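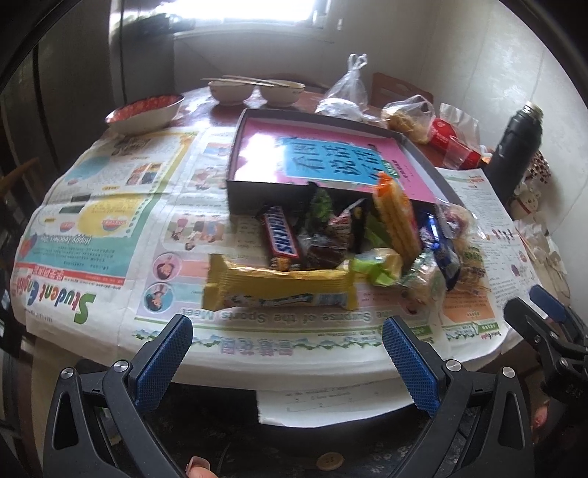

Quiénes somos

Inicio > La empresa > Quiénes somos

Bestonura es una productora independiente de series de ficción para televisión y plataformas. Desarrollamos proyectos propios, desde la primera sinopsis hasta la entrega del máster, y prestamos servicios de sala de guion a otras productoras.

La empresa la fundaron Rogelio Talavera y Veronika Eder, que se conocieron trabajando como guionistas en una serie diaria. Rogelio dirige el área de desarrollo. Veronika lleva la producción ejecutiva y la relación con las cadenas. Benedikt Leitner se ocupa de la posproducción y Cheuk-hei Cheung coordina las ventas internacionales.

Nuestra primera serie, Plevov, tuvo 2 temporadas de 6 episodios cada una. Después vino Dallier, un drama judicial de media hora por capítulo, que se rodó casi por completo en interiores. En enero empieza la preproducción de Fankhauser, escrita por Finn Hamann.

Trabajamos con temporadas cortas y cerradas. Antes de presentar un proyecto escribimos todos los capítulos, y no solo el piloto. El proceso es más lento, pero los presupuestos salen más ajustados.

Leemos propuestas de guionistas con o sin representante. Se envían por el formulario de contacto, en PDF y con un máximo de 100 páginas. Respondemos a todas, aunque el plazo varía según la época del año.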